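April, open day, afternoon session

I meant to write this up the same evening and of course didn't, so forgive me if the order of things is a bit muddled. We had a lovely crowd for the Skultum demo, more than I'd dared hope for, and the school group from Dalgleish stayed right through to the end of the three o'clock slot (their teacher had to coax them out with the promise of the bus!).

Thirumalai Kamath ran the simulator on the big screen while I did the talking. We kept to the plain block setup, red box up close and green cube farther back, and I think that was the right call. People could follow it from the back row, and I could say "the red one" and have everybody looking at the same thing.
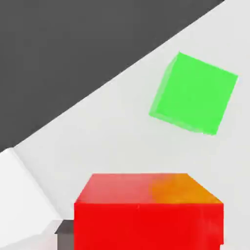
Notebook 3, p. 11

The favorite question came from a small girl who wanted to know if the gripper gets bored. Thirumalai took it very seriously and told her we'd ask. Several parents wondered why the tabletop was so bare, and I rambled on a while about keeping things simple before you make them hard.

To do before the Wisano visit: bring the long display cable, print 300 of the handouts (500 was far too many, the leftovers are under my desk), and ask Thirumalai to save his camera view settings, as I couldn't find them again this morning.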